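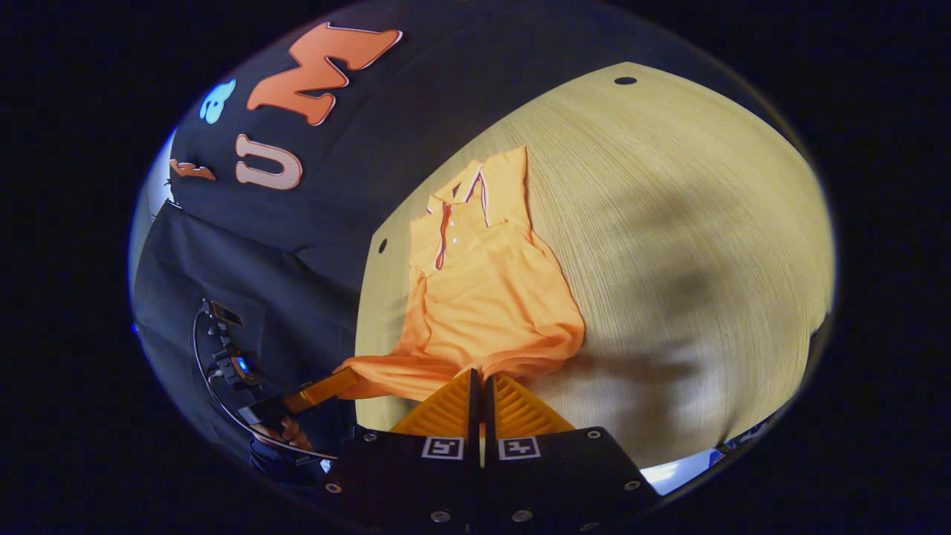 Handheld grippers v2: finger pads, shirts, and where I'm stuck

Forum > Builds > Home and shared workshop

leif_ingvarsson wrote:
Hi all, back with the build log I promised in January. Quick catch-up for anyone who missed the first thread: it's a pair of handheld grippers, one per hand, fisheye camera on top, and I fold laundry with them so the arm at our shared workshop has something to learn from later. The arm is still in bits so for now it's all me.

New since last time are the ribbed orange fingers with black pads down the inside edges, and the tags on the body plates so the software can work out how far open the jaws are. Fingers are printed, pads are stick-on. I've gone with plain cap screws everywhere on the front plates so I can swap a finger without taking the whole thing home.

Polo shirts are my current headache. T-shirts I can get through all day, but a polo has the collar and the placket, both stiffer than the rest, so when I pull on the hem the bottom twists up and the top just sits there. I'm grabbing with the tips and getting one layer when I want two. Anybody got a finger shape they like for this?

Settings if it matters: 62 mm max opening, printed at 20 percent infill.

gumleaf_garage wrote:
Nice one Leif! Love the colour, although orange fingers on an orange shirt would drive me up the wall. Doesn't your tracking get grumpy about that?

On the two layers thing, I reckon your tips are too blunt. I shaved mine down to a thin lip so they slide in under the hem along the tabletop, then close. Took me three goes to get a lip that didn't snap.

leif_ingvarsson wrote:
Tracking only looks at the tags, so it doesn't care what colour anything is. Me squinting at the footage afterwards is another story, ha. I've got a roll of grey I could use up.

Could you post your lip file? Snapping is what I'm worried about, these already flex more than I'd like.

pmk_Norddahl_fan wrote:
Going to disagree with gumleaf. A thin lip is great on a hard bench and hopeless the minute you fold on anything padded. I'd leave the wedge alone and change the pads. I'm using the soft grey Clondurex sheet, cut a bit proud of the finger at the tip, and it drags the bottom layer in by itself.

Also, pulling the hem from down low is always going to twist a polo. Do up the buttons, lay it face down, sleeves in first. Same as my mum taught me.

gumleaf_garage wrote:
He's folding on a timber tabletop, it's right there in the pic. Who's folding on padding?

pmk_Norddahl_fan wrote:
Me, on the bed, like a normal person. And the whole point of handhelds is that you take them round to different places. If it only works on one table you've made a very fancy table.

tinribs wrote:
You're both half right. Lip AND soft pads. The pad covers the lip so it doesn't catch on the knit either, I pulled a thread in a good shirt finding that one out.

Leif, what are you running for the trigger? I had the Drodelix kit and the spring was so stiff my hand was cooked after 15 minutes. Swapped it for the lighter one out of an Arnovo clamp and now I can do a whole basket.

leif_ingvarsson wrote:
Trigger is my own, with a spring out of the junk drawer, so no idea what it's rated at. My hands are fine but my forearms complain. The weight's all out the front with the fingers and plates, and I'd like to move the camera mount back a bit to balance it.

I'm up to 1351 clips, by the way. Plenty are rubbish and will get binned, mostly me dropping a sleeve and swearing.

pmk, I tried face down tonight. The collar flops under and then I can't see it from the camera at all, so I've been leaving it face up. Does the arm need to see the collar? I keep going back and forth.

pmk_Norddahl_fan wrote:
Fair point on seeing it. I'd record both and sort it out later, storage is cheap.

tinribs wrote:
Don't mix them in one folder though!! I did that with towels, halves and thirds all in together, and it took me a week of evenings to sort out which was which.

Your shadow might bite you too. That big soft one over the right side of the table moves when you move, I'd guess? I stuck a second lamp on the other side of mine and it settled right down.

leif_ingvarsson wrote:
Yeah, that'd be my big head under the light. There's a spare clamp lamp in the workshop, I'll nick that.

Plan for the week is soft pads first because that's a ten-cent job, then gumleaf's lip if he ever coughs up the file.

gumleaf_garage wrote:
Uploading it after tea, keep your shirt on. Print it on its side or it'll snap at the second layer line, and go a fair bit higher than 20 on the infill.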